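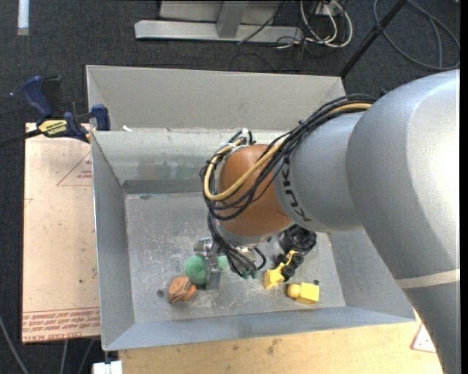 Forums > House and Storage > Toys and Playrooms > Gray metal bin for toys: keep it or go back to plastic?

bramblegate
We switched the playroom over to one big open metal bin in January. Gray, no lid, sloped sides. It replaced a stack of plastic tubs that had cracked at the corners. So far it holds up fine, but I have three complaints and want to know what other people do.

First, the noise. Anything hard that gets dropped in there rings through the whole downstairs. The yellow digger is the worst one. Second, small stuff ends up on the floor of the bin and stays there. Third, the soft toys come out with gray smudges on them. The play hamburger has it on the bun and it won't wipe off with a damp cloth.

Is a liner worth it, or do I give up and buy plastic again?

plainoak_2
Liner. We have the same setup and cut a piece of rubber shelf mat to fit the bottom. It took care of most of the noise. Cut it a little big so it doesn't slide.

The gray smudges are most likely from the metal itself. Ours did that until I washed the bin with dish soap and hot water and dried it right away. Had to do it twice.

tinmitten
Go back to plastic. I had a metal bin for two years and it was nothing but trouble. Heavy, loud, and the rim got a burr on it that scratched my hand. Kids lean on the edge to reach in. I would not have a bare metal rim at that height again.

bramblegate
The rim on ours is folded over, so no sharp part that I can find. I'll run a rag around it tonight and see if it catches.

lowercreek
The rag test is good. An old nylon stocking is better, it will snag on things a rag slides right over.

I disagree with tinmitten about metal in general. It depends on the bin. The cheap ones have a cut edge and the better ones are rolled. I got mine at the Sudent surplus store outside Ciddale and it has been through 4 kids with no cuts. I did put split hose over the rim on the side they reach in from.

tinmitten
If you have to put hose on the rim and rubber in the bottom then you have built yourself a plastic bin. Just saying.

lowercreek
A plastic bin that doesn't crack.

oatfield
Not a liner question but I think the problem is one bin for everything. Balls, play food and trucks all have different problems. In our house trucks go on a low shelf, parked. Balls go in a net. Play food goes with the play kitchen. The bin only gets what is left over. It's a lot quieter that way and you can find things.

bramblegate
I tried that. It lasted 9 days. They will put things in one big bin. They will not sort. I am also not going to sort every night.

oatfield
Fair. Ours were older when we started it.

pepperdrawer
On cleaning the toys, we do it by type:

Textured rubber balls: soak in warm soapy water, then an old toothbrush in the grooves. The green knobby one we have holds lint like you wouldn't believe. Rinse it well or it stays slick.

Play food, hard plastic: baking soda paste on the gray marks, let it sit, wipe. Try a spot underneath first. On a painted one it can take the color off.

Play food, soft or squeaky: soap and water on the outside only. If it has a squeaker hole don't put it under. The water gets in and doesn't come back out.

Trucks: brush the wheels dry first, then damp cloth. If the axles are metal keep them out of the sink.

bramblegate
Ours is the hard kind, I think. I'll try the paste on the bottom of it.

plainoak_2
Pretarex makes a cleaner for scuffs on plastic and I have used it on toys with no damage. It does smell, so rinse after and let them air out before the kids get them back. Baking soda costs less.

tinmitten
I wouldn't use a scuff cleaner on anything that goes in a mouth.

plainoak_2
Mine are past that age. For little ones I agree with you, stick to soap.

shedlight
For the small stuff on the bottom: tip the bin out once a week onto a sheet. Pick up the sheet by the corners when you're done and pour it all back. Whatever is still on the sheet is crumbs and grit. I found out most of our scratching noise was sand. It rides in on the trucks from the yard.

Also, a tall bin is the wrong shape for small kids. They can't see the bottom, so they throw everything out to get to it. Wide and low works better.

quillandcup
Agree on wide and low. Ours is a Gebreyes utility bin, the model 227, and I like the width. It's sold for workshops and not for kids, so check the corners before you buy. I filed one of mine down.

Heads up on weight. Full, I can't carry it up the stairs. We put felt pads under it and slide it.

shedlight
Felt pads pick up grit and then they scratch the floor. Use a piece of carpet, pile side down.

quillandcup
Never had a scratch from mine, but I do change them.

bramblegate
Update. Washed the bin with dish soap and dried it. The rag came away gray the first time and clean the second, so plainoak_2 was right about that. Stocking test found no snags. Baking soda got most of the mark off the hamburger. There's a faint line left and I can live with it.

I cut a rubber mat for the bottom. The digger makes a thud now. The sides still ring if something hits them on the way in.

lowercreek
You can stick a square of the same mat to the outside of each long side. Outside, so they don't peel it. It cuts the ring down quite a bit.

bramblegate
I have enough mat left over for that. Will do it this weekend.

tinmitten
Glad it worked out. Still would have bought plastic.

oatfield
Does the mat trap water if you wipe the bin down with it in place?

plainoak_2
Yes. Take it out and stand it up to dry, or you'll get a ring of rust under it. Ask me how I know.

Last updated: April 4, 2019

Contact us | Copyright House and Storage Forums | Back to top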